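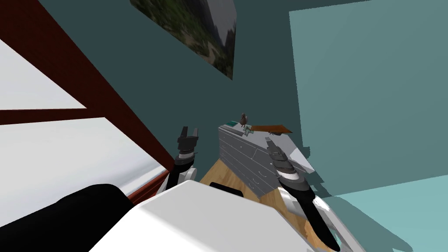 Chest of drawers

A chest of drawers is a piece of case furniture made up of a box-like body, called the carcase, with drawers stacked one above another inside it. In the United States it is usually called a dresser or a bureau, and a tall, narrow one may be called a chiffonier or a highboy depending on its age and shape. It is one of the most common objects in any house and one of the most rewarding to look at closely. A single drawer pulled out and turned over can show how it was made and what tools were used, and sometimes even which hands have repaired it.

Names

The words overlap so much that they can be a real tangle. "Dresser" in American English means a low, wide chest of drawers for a bedroom, often with a mirror. In British English the same word means a kitchen piece with open shelves above for plates, and readers of old inventories have been misled by it many times. "Bureau" is an American bedroom chest to some and a writing desk with a sloping lid to nearly everyone in Britain. "Commode" was the elegant French word for a low chest of drawers before it picked up its bathroom meaning in English. "Tallboy" and "highboy" both describe a chest standing on another chest or on a legged stand, the first being the British word and the second the American one.

Origins

The older form is the plain chest, a box with a hinged lid. Chests are wonderful for blankets and terrible for anything small, as whoever wants the thing at the bottom has to lift out everything on top of it. Furniture makers worked on the problem in stages. One answer was the till, a small lidded tray fixed inside one end. Another was to put a drawer in the base of the chest while leaving the lid in place above. Pieces of this in-between kind are called mule chests or blanket chests, and they went on being made in country districts long after city shops had given them up.

By the middle of the seventeenth century the lid had gone from many of the better pieces and the whole front was given over to drawers. Early drawers were heavy things, nailed together and hung on wooden runners fixed inside the carcase, with grooves cut in the thick drawer sides to fit over them. The change to drawers that slide on their bottom edges, with thin sides joined by dovetails, made the whole piece lighter and let the maker use far more of the space inside.

Parts and construction

The carcase has two sides, a top, a bottom and a back. Between the drawers run horizontal rails, sometimes called drawer blades. In good work there may also be dustboards, thin panels that fill the space behind each rail. Dustboards keep clothes in one drawer from catching on the drawer above, and they stiffen the piece a great deal.

A drawer has a front, two sides, a back and a bottom. The front carries most of the strain, and the joint between front and side is where a maker's skill shows best. Half-blind dovetails hide the end grain from anyone standing before the piece. Hand-cut ones are usually uneven, with narrow pins and the scribed line of a marking gauge still visible on the drawer side. Machine-cut ones tend to be regular in size and spacing. It is a lovely thing to find a gauge line two centuries old, as crisp as the day it was scratched.

The direction of the grain in the bottom board matters more than most people expect. Solid wood swells and shrinks across the grain with the seasons. If a bottom is glued fast on every edge it has nowhere to go, and it splits. Makers therefore let the board float in grooves at the front and sides and fixed it only at one edge, leaving a little extra at the back. Plywood and fiberboard bottoms move very little and can be thinner.

Modern factory chests often use metal slides with rollers or ball bearings. They run smoothly under load and let a drawer open to its full depth. They also take up width on each side, so the drawer box has to be narrower than the opening.

Drawer order

The usual arrangement, seen all over Europe and North America, is graduated, with the deepest drawer at the bottom and the shallowest at the top. The heaviest contents sit low, and the eye reads the stack as steady. Many chests divide the top row into two or three small drawers for gloves, handkerchiefs and jewelry. A few eighteenth-century chests have a slide above the top drawer that pulls out like a shelf for brushing or folding clothes.

The Onsri chests

A small and very likable regional group comes from the hill town of Onsri, where joiners built chests with 6 drawers in paired columns and a deep plain drawer running the full width beneath them. The type was first described in print by Irén Halász, whose survey listed 530 pieces in private homes and parish buildings. She noticed that the makers numbered the back of each drawer with chisel cuts in place of written figures, and that the bottom drawer was never numbered at all.

Her student Etelka Pap later showed that the chests were sold in pairs to newly married couples, and that many pairs had been split between heirs. She matched 2 such pairs by the grain of the back boards, which had been sawn from one plank and shared between the carcases. It is a superb piece of detective work, and her drawings of the boards laid side by side are still a pleasure to study. Zsófia Kovács has argued for a later date for the painted examples, placing them after the opening of the valley road, when bright factory pigments became cheap in the local market. The question is still open.

Pulls, locks and feet

Hardware is the part most likely to have been changed. Early drawers had turned wooden knobs or small brass drops held on with bent wire. Later came bail handles, swinging loops mounted on posts, with shaped brass plates behind them. Pressed glass knobs were a craze in the nineteenth century, and wooden knobs came back with them. Extra holes inside a drawer front, plugged or open, are the best sign that earlier handles have gone.

Locks were common on old chests and are rare on new ones. Linens and silver were costly, and a household might carry one key for the whole piece. Feet wear out faster than anything else, from damp floors, wet mops and being dragged. Replaced feet are so ordinary on early pieces that an untouched set is a real delight.

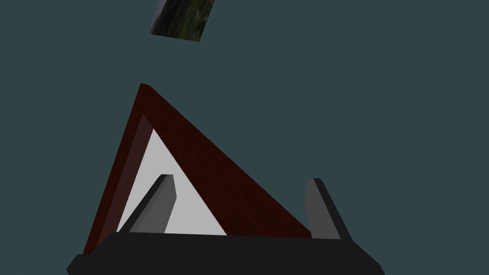
Why do old wooden drawers stick in summer?

Wood takes up moisture from humid air and swells across the grain, so the drawer sides grow slightly taller and press against the rails above and below them. Rubbing a plain candle along the bottom edges and runners usually frees the drawer. Planing is best left until a dry month such as November, when it is easier to tell how much wood, if any, needs to come off.

Care and repair

Wear on drawers follows a pattern. The bottom edges of the sides rub down toward the back, the drawer begins to tip as it opens, and the front starts to scrape the rail below. The traditional repair is to plane the worn edge straight and glue on a new strip of matching wood. Ilona Szilágyi, who wrote a much-used handbook on country furniture, recommends fixing the runners at the same time, and warns against waxing a drawer that is out of square. Wax will hide the fault for a season and let the wear go on.

Loose dovetails can often be taken apart, cleaned and glued again when the original adhesive was hide glue, which softens with warmth and moisture. Modern glues are harder to undo.

Stability

Tall and light chests can tip forward when several drawers are opened together or when a child climbs on them. Wall anchors, which tie the top of the carcase to a stud, are strongly advised in any home with young children. Some newer chests have an interlock that lets only one drawer open at a time. Keeping the heaviest things in the lowest drawer helps too, just as the old graduated arrangement suggests.

Lining papers

Drawer linings deserve more attention than they get. People have used newspapers, wallpaper scraps, old letters and printed advertisements to line drawers, and much of it is still lying where it was put. Ngaio Pirihi collected 300 lining papers from bedroom furniture and found block-printed wallpapers among them in colors that had long since faded from the walls. Closed drawers had kept out the light, and the blues in particular were startling.

See also

Blanket chest
Cabinetmaking
Dovetail joint
Highboy
Wardrobe

Page last edited 4 March 2018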